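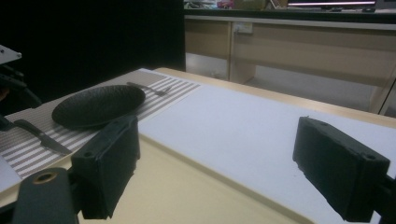 Heiðrún Briem

Renting a Table at the Plitstead Swap Market: Your Questions

How do I get a table?
Email us. Tables go out in the order the emails come in, and flattery has been tried.

How much is it?
$30 for the day, or $8 if you share with three other people and are still speaking to them by noon.

What can I sell?
Used household things, books, clothes, plants, tools, records. No live animals, no fireworks, no homemade cough syrup. The cough syrup rule is from last November and we would rather not discuss it.

Can I sell furniture?
Yes, if you can carry it in yourself and carry it out again when it doesn't sell. Sofas rarely sell. Everyone sits on them, though.

When can I set up?
Doors open to sellers at 8. Shoppers come in an hour later, including the man who says he is a seller.

Is there parking?
There is the lot behind Brøndum Hall, which fills up early, and there is Flerkero Street, which is uphill in both directions when you are holding a box of dishes.

How many people come?
Some 500 on a good day. In heavy rain, a good deal fewer, but they stay longer.

Do I have to haggle?
No. You may write "price is firm" on a card. People will read the card out loud to you and then offer half.

Can I leave what I didn't sell?
No. Please look at your car, look at your bread machine, and make your peace.

Do you take cards at the door?
Cash only for table fees. Sellers can take whatever they like from shoppers.

What if I have to cancel?
Tell us 3 days ahead and you get your money back. After that it goes toward the coffee, and you are welcome to come by and drink your share.

Who do I complain to?
Esben Hauksdóttir, at the front desk. Bring a chair.

Contact: Plitstead Swap Market, front desk, Brøndum Hall | © 2020 Plitstead Swap Market | Back to top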